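Protecting a tabletop with cardboard - does it need to be taped down?
Posted in Workshop & Craft Room, July 13, 2025

Avimer_Attic
I've got a big old table I use for sorting small parts and fixing odds and ends, and I'm tired of scratching it up. A neighbor gave me a stack of flattened boxes from a Stondadetti wardrobe and I'm thinking of covering the whole top with them. I had a rubber mat before and hated it (it smelled, and every tiny screw vanished against the black). Do you tape cardboard down, glue it, or just lay it there? And how do you keep little pieces from wandering off?

2 replies

plirnmont_pete
Just lay it down. Mine's been loose since May and it's fine. Get a heavy box though, the thin kind curls up.

oburabench
I'd tape it, sorry Pete! I went without for a while and every time I leaned on the edge the whole sheet slid, and one day a full cup of washers went with it. Now I run painter's tape along the underside of the table, so there's no tape edge on top to catch my sleeves. Two layers is plenty - put the folds of the bottom one crosswise to the top one or you'll get a ridge right where you want to work.

For the little pieces I'm a big fan of small clear plastic trays. I bought a pack of 14 and I keep one out in the middle of the table, on the cardboard, and anything that comes off whatever I'm working on goes straight in. 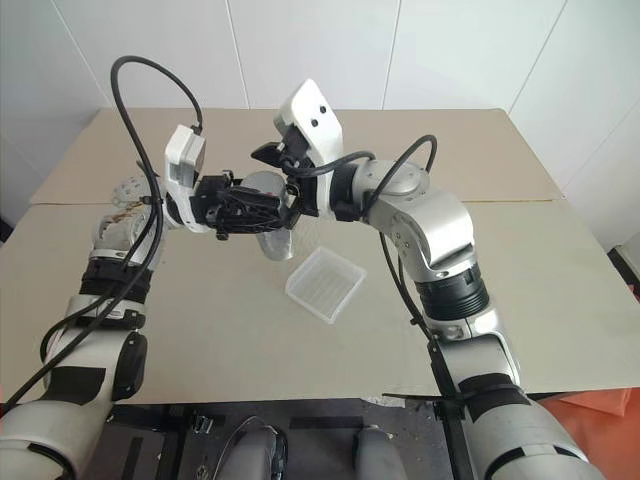 When to change the cardboard
I swap the top sheet when it gets soft or greasy, and that's it. Plain beige is nicest, printed boxes make it really hard to spot a dropped spring. Write on it too! I scribble measurements right next to the job and cut that piece out if I want to keep it. Oh, and don't glue it. I did that on my first table and spent a whole weekend with a scraper.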